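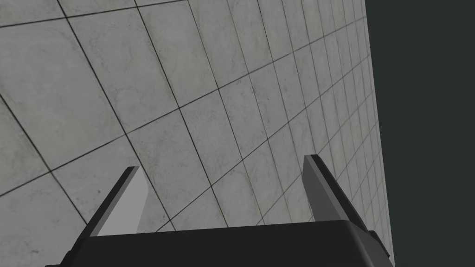

Ludwood Tile & Stone - Frequently Asked Questions

Do you charge for samples?
The first three samples are free. After that they are $2 each, and we take the cost off your order if you buy.

How much extra should I order?
Add 10 percent for a straight layout and 15 percent for a diagonal one. Rooms with a lot of corners or pipes may need more. Keep a few spare tiles after the job, as later batches can differ in shade.

Can I return unopened boxes?
Yes, within 40 days, with the receipt. Boxes must be sealed and dry. We can't take back cut tiles, single tiles, grout or special orders.

Do porcelain tiles need to be sealed?
No. Cement and natural stone tiles do - once before grouting and again after. Ask at the counter which sealer suits your tile.

How long before I can walk on a new floor?
Wait 24 hours before grouting and another 24 before light foot traffic. Hold off on moving heavy furniture for a week. Always check the bag, as fast-setting products have different times.

Do you deliver?
We deliver within 40 miles of the Ludwood store. Orders over $1,000 go free. Pallets are left at the curb or in the driveway, and the driver can't carry boxes indoors.

Do you still carry the Cliltar range?
Yes, in the two larger sizes. The small mosaic sheets are special order only and take three to four weeks.

Can you recommend an installer?
We keep a list at the front desk. Installers set their own prices and you pay them directly.

Are you open on Sunday?
The showroom is open from noon to 4. The warehouse pickup door is closed.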